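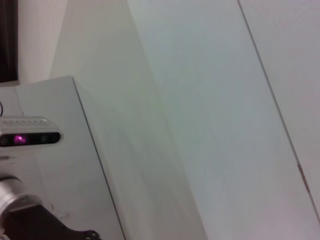

Fotthorpe Residents' Help Pages
Home > Housing and Repairs > Leasehold and Shared Ownership

Redecoration clause in a shared ownership lease: what is expected before resale?

Posted by Teresa Phelan
Category: Leases, covenants and consents
Status: Open to replies

I should be grateful for guidance on the redecoration clause in my lease. I hold a shared ownership flat on the Geraghty estate, of which I own a part share, and I am preparing to sell that share. The landlord is Piluder, which took over management of the block from the previous association.

The lease contains a covenant in the following terms: "To paint and otherwise treat all the internal parts of the premises usually so treated in a proper and workmanlike manner in every fifth year of the term and in the last three months thereof." I have lived in the flat for 8 years. I painted both bedrooms when I moved in and the kitchen some time later. The hall and living room have not been painted during my ownership, although they are clean and in fair order.

I wrote to Piluder to give notice of my intention to sell. The reply enclosed a resale pack and a letter which states that "all outstanding decorative obligations must be discharged before consent to the assignment is issued". The letter names a contractor, Plisico, and encloses an estimate from that firm of £2630 for the whole flat, to include walls, ceilings and woodwork. It does not say whether I am obliged to use that firm.

I would ask the following.

First, is the landlord entitled to withhold consent until the flat has been painted throughout, when no notice of any breach has been served on me at any time during my ownership?

Secondly, am I required to use the contractor named in the letter, or may I carry out the work myself or appoint a decorator of my own choice?

Thirdly, does "in the last three months thereof" have any bearing on my position? The lease has a great many years left to run, and I am concerned that the landlord may be reading those words as though they referred to my own departure.

I have a buyer nominated through the landlord's list who wishes to proceed, and I do not want the sale to fail over this matter. I have instructed a conveyancer but have been advised that the file will not be looked at in detail until the memorandum of sale has been issued.

2 replies, 1 further comment

Malachy Tully
Member, Leasehold Advice Panel

Thank you for setting out the wording of the clause, which makes it possible to give a fuller reply than would otherwise be the case. What follows is general information and should be put to your conveyancer before you act on it. I would suggest that you do not wait for the memorandum of sale. A short letter to the conveyancer now, with a copy of the landlord's letter attached, will place the point on the file.

I shall take your third point first. The "term" in a lease is the full number of years for which the lease was granted. The words "the last three months thereof" therefore refer to the last three months of the lease itself. They do not refer to the last three months of any one leaseholder's occupation. When you sell, the lease does not come to an end; it passes to the buyer, who takes on the covenants from the date of the assignment. If the landlord is relying on those words, it is my view that it is mistaken, and you may say so politely in writing.

The other limb of the clause, which requires painting in every fifth year, is a different matter. It does apply to you. On your account the hall and living room have not been painted within the period, and a landlord could properly describe that as a breach. You should not tell the landlord or the buyer that the clause has been complied with in full. The property information form will ask you about compliance with the covenants, and an untrue reply on that form may cause you far greater difficulty than the cost of a few tins of emulsion.

As to consent, the position depends on the part of the lease headed "Alienation" or "Assignment". You will need to read that part with care. Many shared ownership leases provide that consent is not to be unreasonably withheld, and where consent is required and is qualified in that way, the landlord must give its decision in writing within a reasonable time and must state its reasons if it refuses. Whether a breach of a decorating covenant is a reasonable ground for refusal turns on the facts. A serious and long-standing failure to repair is one thing. Clean walls which are somewhat overdue for a coat of paint are another, particularly where the buyer has seen the flat and is content to take it as it stands. I would not go so far as to say that the landlord is bound to lose the argument, but I would expect a reasonable landlord to accept a sensible proposal.

Turning to the contractor, I can see nothing in the clause as quoted which obliges you to use any particular firm. The standard required is "a proper and workmanlike manner". That standard may be met by a competent decorator of your own choosing or by yourself, if you are able to do the work neatly. Please check whether any schedule at the back of the lease, or any separate set of regulations for the estate, says something different. If the landlord maintains that the named firm must be used, ask it to identify the clause on which it relies.

You may find it convenient to proceed as follows.

Write to the landlord, quoting the clause, and state which rooms have been painted and in what year.

State that you understand the words "the last three months" to refer to the term of the lease.

Offer to paint the hall and living room before completion, by your own arrangement, to a workmanlike standard.

Ask the landlord to confirm within 10 working days that consent will be issued on that footing.

Keep a copy of the letter, together with receipts for any materials.

If the landlord does not reply, or replies without dealing with the points, you should make a formal complaint under its published procedure. A complaint to the Ombudsman will normally require that the landlord's own procedure has been completed first, and you should allow for this in your timetable. In practice a complaint is seldom the quickest way to rescue a sale, and you may decide that two weekends of painting is the lesser burden.

I would add one point which is often overlooked. The phrase "all the internal parts usually so treated" does not extend to surfaces which are not normally painted. Tiled areas and factory-finished window frames would not ordinarily be included. If the estimate you have been sent covers items of that kind, it goes further than the covenant requires. It would be worth asking for a breakdown of the figure room by room.

I should also mention the exterior face of your front door. In many blocks this belongs to the landlord and is dealt with through the service charge. Please do not paint it, and please do not pay for it to be painted, until you have confirmed from the plan and the definitions clause who is responsible. There may in addition be fire safety requirements affecting the door, and unauthorised work to it could place you in breach of a separate covenant.

Resident, Block 11
New member

We had the same letter. We painted the hall ourselves over a Saturday and Sunday and sent in the receipt for the paint and they issued the consent. Nobody came to inspect. I would just do that. Magnolia or white, they do not mind which.

I do not think they can make you use their decorator. Our neighbour did use them and was satisfied with the work, but it took a long time to get a date.

Further comment from Teresa Phelan

I am obliged to both members for their replies.

I have now read the lease again in full. The assignment clause states that consent is "not to be unreasonably withheld or delayed". There is no schedule which requires the use of a named contractor. The definitions clause excludes the front door and the window frames from the demised premises, and I note that the estimate includes a sum for the front door on both sides.

I have written to Piluder in the terms suggested by Mr Tully and have sent a copy to my conveyancer. I have also obtained a price for the hall and living room alone from a local decorator, which is considerably lower, although I may yet do the work myself. There is some old filler around the living room door which will need to be rubbed down first, and I should prefer to know that the landlord agrees to the arrangement before I move the furniture.

The buyer has confirmed that she intends to repaint the bedrooms in any event and has no objection to the present condition of the flat. I have asked for that to be put in an email so that it may be forwarded to the landlord.

I shall post the outcome on this page when I receive a reply.

Related pages
Notice of assignment: who pays the registration fee
Requesting a breakdown of the resale pack charge
Service charge apportionment on completion
Consent for alterations: floors and internal doors

Members are reminded that replies are given in good faith by other residents and panel members and do not constitute legal advice. Please do not post account numbers, flat numbers or copies of correspondence which identify individual members of staff. Pages without a new reply are closed at the end of October and may be reopened on request.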